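De: Lamisi Ayaaba
Para: lista de intercambio de semillas
Fecha: 21 de febrero de 2025
Asunto: Re: Judías de mata alta, ¿cuánto guardáis de cada una?

¡Hola a todos!

Qué alegría abrir el correo y encontrar tanto movimiento con las judías, que parecía que la lista se había quedado dormida desde noviembre. Contesto a Kanokwan más abajo, que su pregunta tiene miga. Las cajas de cartón: 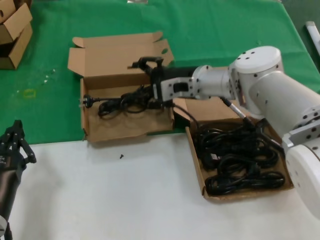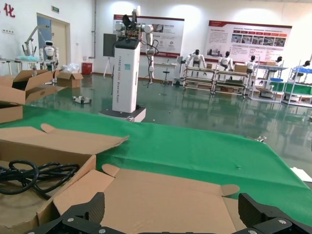
Kanokwan Ongart escribió:
> Tengo tres variedades de mata alta y poco sitio. Las planté
> a unos cuatro metros unas de otras. ¿Se me habrán cruzado?
> Y otra cosa: ¿de cuántas plantas recogéis semilla? El año
> pasado guardé solo de dos y este año la Yammine me ha salido
> flojísima, con vainas cortas y mucho hilo.

A lo primero: yo no me preocuparía demasiado. La judía común se poliniza casi siempre sola, antes de que la flor se abra del todo, y con unos metros de por medio los cruces son raros. Raros, pero los hay, sobre todo si tienes abejorros grandes (los míos son unos glotones). Si al desgranar te sale un grano de otro color, apártalo y siémbralo en un rincón, ¡que a veces son preciosos! Ojo con las judías de España, las de flor roja, que esas sí se cruzan entre ellas a la mínima.

A lo segundo: dos plantas me parecen muy pocas. Yo marco con lana 17 matas de cada variedad, las más sanas, y de esas no como ni una vaina. Ya sé que cuesta, en plena temporada se te van los ojos. Las dejo secar en la caña hasta que suenan al agitarlas. Si viene lluvia arranco la mata entera y la cuelgo boca abajo en el cobertizo.

Lo de las vainas cortas puede ser también el calor en la floración. Aquí le pasó a la Eltine, que tiró media flor en dos semanas, y en cambio la Yammine aguantó como una campeona. ¿Regabas por la mañana o por la tarde?

Para el gorgojo, congelador: grano bien seco, tarro cerrado y una semana dentro. Para saber si está seco, le doy un martillazo a uno; si se rompe en trozos, vale, y si se aplasta, otra semana al aire. Al sacar el tarro no lo abráis hasta el día siguiente, que coge humedad.

De este año me han quedado casi 800 gramos de Yammine y 324 de Eltine, así que hay para repartir. Kanokwan, te aparto 200 de la primera y así renuevas con sangre nueva. Si a alguien le sobra algún tomate de colgar, me haría muchísima ilusión probarlo, que nunca he conseguido que me lleguen a Navidad.

Un abrazo grande y buena siembra,
Lamisi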